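We use cookies to remember your reading preferences. Accept / Manage settings

Handout 3: The Pouring Bench

If you have the wrist mounts on and the hands close without complaining, you are ready for the part of the build that everyone signed up for. If you don't, go back to Handout 2. It has not become more interesting since you skipped it, but the cable routing is in there and you will want it.

The job is pouring from a small plastic bottle into a clear vessel. A toddler can do it, badly, and that is the standard we are aiming for first. The right arm carries the bottle. The left hand stands upright next to the vessel with its palm turned in, as a guard. It doesn't grip anything in this exercise. Leave it that way until you trust your right arm, which in the Lestcombe workshop has historically taken until July. 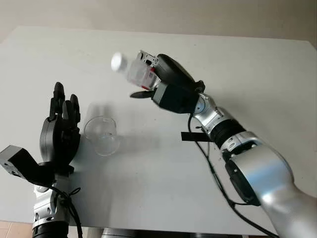

Asamoah, Titent build course notes
October 12, 2020

3.1 The table

Use a pale, matte top. You get soft shadows, and a soft shadow is handy for judging height by eye. Clear plastic on a pale table is miserable for any vision code you have written, and I'd like you to find that out in week one of this unit instead of the night before the demo.

Clear off your coffee. Clear off the other coffee.

3.2 The grasp

Start with the bottle close to horizontal, cap on, cap end leaning down a little and pointing left. This is the holding pose, and you should be able to sit in it for 2 minutes without the fingers creeping. Run it eight times. Mark the label with a pencil line where the fingers land, so that "it hasn't moved" becomes something you can check.

Grip toward the base. Beginners grab the middle, as they would with their own hand, and then run out of wrist when it is time to tip. Keep the fingers on the label if you can. Bare plastic flexes, and a flexing bottle empties itself on its own schedule.

Do not tighten the grip to fix slipping. Change the contact points, try again, and only then touch the force limit in Plirden. (The setting is under Hand, then Limits, then a submenu apparently named by someone in a hurry.)

3.3 The tilt

Three stages: level, shallow, steep. Stop at each one and look at where the neck is. The mouth of the bottle moves a surprising distance as the wrist turns, so the arm has to travel to keep it over the opening. If you only rotate, you will pour neatly onto the table.

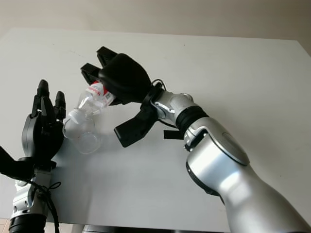
Fig. 3b. Steep tilt, neck lined up over the vessel, left hand on guard.

Notice the thumb. In this pose it is held off the bottle, with a gap between it and the palm, and the fingers have the load. Some of you will want to wrap it around for security. Try both and write down which one drifts. I have an opinion, and it has been wrong on two benches so far.

The vessel can be any clear cup or squat jar with an opening wider than you think you need. Rerun the approach whenever you swap one for another. A jar and a cup of different heights are different problems, however alike they look at the end of a long evening.

3.4 Cables

Leave a loop at each wrist. Turn the joint through its whole range by hand, power off, and watch the loop the entire way. Too short and it tugs at the connector – too long and it sweeps the table like a tail, collecting cups.

3.5 Before next session

Dry runs only, empty bottle, until all three stages repeat cleanly. Then water. Then a towel, in whichever order events suggest.

Bring your log, including the bad runs. A log with no bad runs will be read with great interest.

Get new handouts by email. Enter your address to join the Titent course newsletter. Unsubscribe at any time.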